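A Thursday in Mallar: the open day at Vesetik

December 6, 2018

The number 23 bus from Mallar station goes to the hospital, then the swimming pool, then the hospital again from the other side, and then, when most of the passengers have been cured or washed, out to the Ginting estate. I had been warned that the stop for Vesetik was easy to miss. I missed it, and walked back along a dual carriageway with a folder of printed directions held over my head as a sort of hat.

Open days in December are a bold idea. There was a banner tied to the railings, and inside the door a trestle table with name badges, safety glasses and a bowl of the kind of mint you find in hotel rooms. My badge had somebody else's surname on it. I wore it all afternoon and was very well treated.

Vesetik checks things for other people. If you make a product with a lid, a catch, a hinge or a button and you would like to know how it behaves before your customers find out for you, you send it to Mallar, where it is opened and shut and pressed and lifted until somebody signs a form. They have done this for years with people. Lately they have been doing part of it with robot arms, and the open day was, I think, meant to show the town that the people were still there. They were. Many of them had been asked to wear the company fleece, and you could tell which ones had ironed it.

We began in the old test room, which is kept going for jobs that come in small batches. It has long benches, high stools, a radio and a noticeboard on which the rota for the kettle is more detailed than the fire procedure. A woman there showed us how lids used to be done. You sat down, you put your thumb where a customer would put a thumb, and you pressed. Then you ticked a sheet. She did it for us with a jar, at what she said was the proper speed, and it was like watching someone knit. I asked what she thought about while doing it. Shopping, mostly, she said, and once the whole of a best man's speech for her brother, who then didn't use it.

The robot room is across the corridor and has no radio. I noticed that before I noticed the robots. It is bright and clean, and our guide dropped his voice when he went in, as you might in a church or a bank. We were asked to stay behind the tape and to keep our coats done up, which we did, although the heating had been turned on for our benefit and several of us were slowly steaming.

What you do at Vesetik now, if you have been moved across the corridor, is teach. An operator sets out a container, brings the arm to the point on the lid where the fingers should touch, saves that position and goes on to the next. It can be done from a screen or by leading the arm about by hand, and the operators all seem to prefer the hand. I had imagined something more like programming, with frowning. It looks more like showing a tall, polite relative where the light switch is.

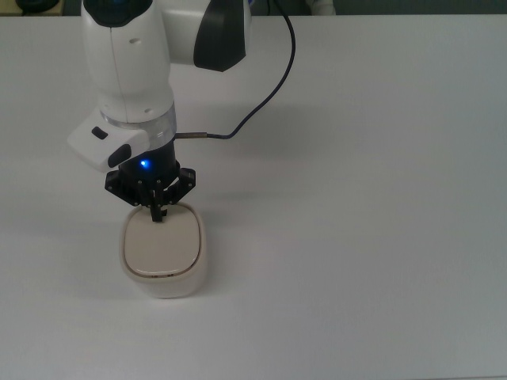 The hard part was never the pressing, Leif Riis told us; it was deciding what counted as a press. When it was all done by thumb, everyone in the old room had their own idea of it, and the forms came out the same regardless. The moment they had to put it into an arm they had to agree, and the agreeing took most of June. There were meetings. There was a drawing of a thumb on a whiteboard, which someone had labelled, and which stayed up so long that a visiting client asked about it.

I liked Riis. He carried his safety glasses on top of his ordinary glasses and went looking for them twice. He had spent years on the benches himself and spoke about the change without the shine that had been applied to the brochure. The brochure says that staff have been "freed for higher-value tasks". I asked him which tasks these were and he gave it some thought. Arguing with the arm, he said. Writing down why it stopped. Going to see whether the box that came in the post is the same as the box on the drawing. He added that he now had opinions about lids which he could not share with his family.

There are things he misses. On the benches you could talk, and people did, all day, so that by four o'clock everyone knew whose boiler had gone and what the man had said about it. Across the corridor you work next to an arm and the nearest colleague is at another arm, facing the other way. They have moved the tea break to make up for this. It is now the same time for both rooms, and it is taken very seriously. I arrived at the tail end of it and there was one biscuit left, and I was watched while I ate it.

Then there is the matter of wrists. Nearly everyone who has done the old job for long has a wrist to tell you about. The woman with the jar had a support she wore at night. A man by the window had gone part-time over his. I had expected the visit to leave me gloomy about machines, in the comfortable way of someone who doesn't have to press anything for a living, and the wrists made that harder to keep up. You can be sorry about the radio and glad about the wrists on the same afternoon. It makes for a poor slogan, and it wasn't on the banner.

After the robot room there was a talk, in the canteen, with slides. The speaker had come from the people who sell Lalteo, the software Vesetik uses to keep the results in order, and he was the only person in the building wearing a tie. His slides had a great many arrows. All of them went up. One showed a cartoon human and a cartoon robot shaking hands, and a child near the front asked why the robot had eyebrows. He said that was a very good question and moved on to the next arrow.

What I got from the talk, between the arrows, is that the forms have gone. Nobody ticks a sheet across the corridor. The results go straight into Lalteo and come out again as a report, and the signature at the bottom is still a person's, and that person is now signing for presses they did not see. This came up in questions, and it got the best answer of the day, from one of the operators and not from the tie. She said she didn't sign until she had stood and watched for a while, every job, whatever the schedule allowed. The schedule, she added, did not allow it. There was a short silence from the management end of the canteen and then somebody offered more coffee.

We were let back into the robot room for a last look while the coffee was being found. I stood at the tape for a good while. You get used to it faster than you'd like. At first every small movement is remarkable, and then you find yourself looking at the stretch of white table and wondering about the bus. I suppose that is what the operators mean when they talk about paying attention. On the benches your own hand kept you in the room. At the arm you have to stay by choice.
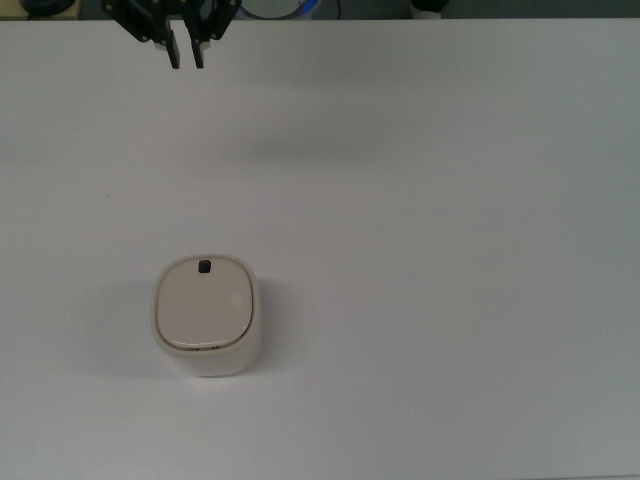

Would I want my daughter to do this job, someone behind me was asking, and then answering: yes, more than I'd have wanted her to do mine, but I'd want to know what she'd be moved on to afterwards. It went unanswered. Riis nodded at it, though, slowly, with both pairs of glasses on.

So I asked him on the way out. Vesetik has let nobody go over the arms, he said, and he sounded sure of that. When people retire, though, their stools stay tucked in. Three have been tucked in so far. The firm has taken on two people in the same time, both younger and both straight into the robot room, and neither has ever done a shift on the benches. He thinks they should. He has put it to the management that a month of pressing lids by thumb would teach them what the arm is meant to be copying. The management thinks this is a lovely idea and has asked him to write it up.

Practical notes, for anyone tempted by the next one. It is free, you have to book, and the car park is for staff whatever the sign says. The canteen soup is good – leek, or something near it. Ask to see the old room first, as they will try to take you straight to the new one. Take the mints.

The 23 back to town goes from the far side of the dual carriageway, past the hospital, past the pool and past the hospital. I still had my badge on. A woman across the aisle read it, smiled and asked after my mother, and I told her she was doing well.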